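Workplace and Jobs > Catering and food production

Robot arms coming to our bun kitchen, what happens to the packing girls?

Asked by steamqueen, February

Hello all, long post, sorry! I supervise the early shift at a small place that makes steamed buns for cafés and canteens. There are 7 of us on the table, me included, and most have been there longer than the ovens. The owner has been talking to a firm called Skomitz about having arms do the lifting out, pot to plate, all morning long. They sent us some pictures of the job being done and I've had them up on the staff room wall.
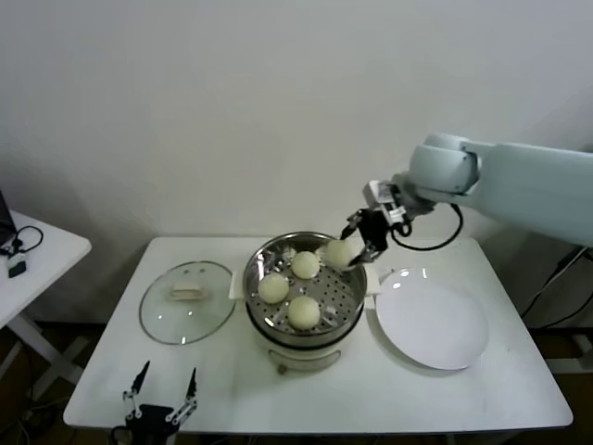

Lifting a bun out of the steamer

Now, I'm not against it. My wrists are shot and I've had more steam burns than birthdays. But the ladies are asking me things I can't answer. Do we lose hours? Who gets the blame when a bun is squashed? Has anyone been through this and come out the other side with the same people still in the room?

Answer from Marites Javier (149 helpful votes)

Hello love, yes, we have. I work at Parance, we do dumplings and buns, and we've had two arms on the steamer table since before last summer. My aunties back in Cabanatuan still think I'm pulling their leg when I tell them.

Hours first. Ours stayed the same, but we got that in writing before anything was plugged in, and I'd beg you to do the same. What changed was the sort of work. I used to stand over the pots from five in the morning and now I do the dough, the checking and the trays, and a lot more walking than I bargained for!
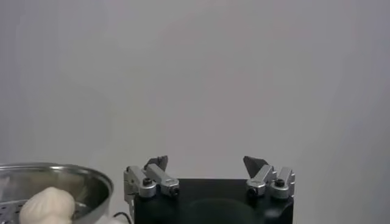 Gripper open, with the pot to the left

Squashed buns: we had plenty in the first fortnight. A bun is a soft little thing, and the setting that suits a plain one won't always suit a filled one. It was us who spotted that and told the engineer, and after that he came and asked us before he changed anything. Get one of your ladies sat in on those talks from the start, and get her paid for it. We also agreed that squashed ones go down as a machine fault, never against a name.

The thing I miss is the chatting. Four of us round one pot, you'd hear everybody's news by six o'clock. We're more spread out now, so we moved our tea break to get everyone together again, and that has helped a good deal.

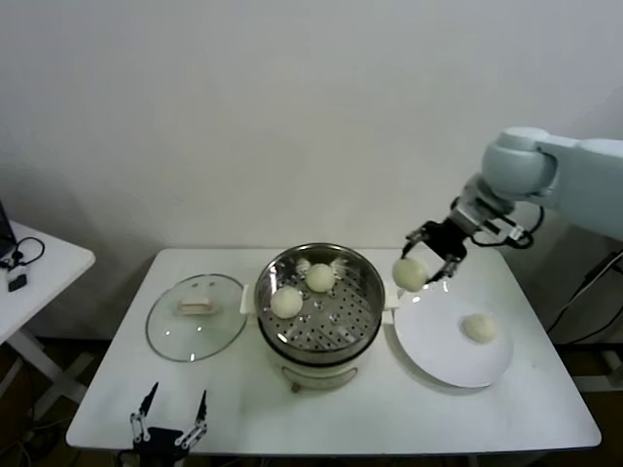 Do ask about speed as well. Ours is slower than I am on a good day, and the boss had planned his orders as if it would be faster, so for a while we were doing the machine's share by hand on top of our own. Have them run it through a full Sunday prep before anyone touches the rota.

Answer from Maker (7 helpful votes)

3,437 buns in a week was our best by hand, fwiw. Depends what your contract says. Ask the union if you've got one.

Comment from steamqueen

Marites, thank you so much, I've printed yours out and it's gone up by the kettle. The tea break idea went down very well indeed. I'll ask about getting the hours in writing when he's back in.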